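Good practice for people recording desk tasks for robot training?

hanel_lab_newbie
Hi everyone, first post, so please be patient with me! I just started at a small company where we wear a head camera and do ordinary desk chores (opening things, closing things, moving them from one side to the other) so that a robot arm can learn from the recordings. I was handed a headset and a desk on Monday and that was pretty much the whole training. Are there any rules or standards for this kind of work? I'd like to do it properly, and I'm also a bit nervous about what else ends up on camera in an open office.

Semico_Sue
Welcome! I've been doing this for a while and I still remember that first-week feeling. I don't know of one official rulebook for the person doing the chores – the robot safety standards I've been shown are mostly about the machine and the space it moves in – so most places write their own sheet. Ours says, more or less:

Begin and finish every take with both hands still and in view. Count slowly to two before you move.
One task per take. If you fumble, carry on to the end and mark it afterward, don't start over halfway.
Sleeves are fine, but keep them off your fingers.
Phones, mail, badges and anything with a password on it go in the drawer first.
Stop after 70 minutes and take the headset off for at least 12. Your neck will thank you!

We also put a sticky note with a letter on each item, so whoever sorts the recordings later can match it to the list. It doesn't matter which way up the note is, as long as it stays the same all day.

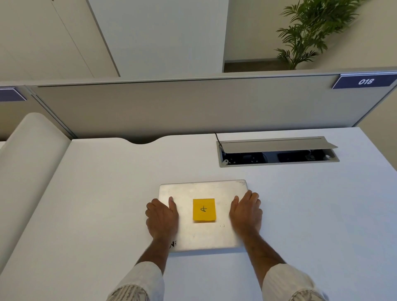

Hands flat on the closed lid, note between them, desk 018.

Please do ask who can see the recordings and how long they're kept. You should get that in writing, and so should the people sitting near you. At my last place, Isport, we hung a sign at the end of the row while we were recording, and folks really appreciated it.

nijs77
just keep your hands where the camera can see them and you'll be fine

oldgripper
I agree with nearly all of the long answer, but I'd go easier on the break rule. We had 19 people on headsets last April and 70 minutes was too much for most of them, so we went down to short blocks of eight takes and then a stretch. Ask your supervisor to let you set your own pace for the first week or two – a tired person makes jerky recordings, and someone has to throw those out later.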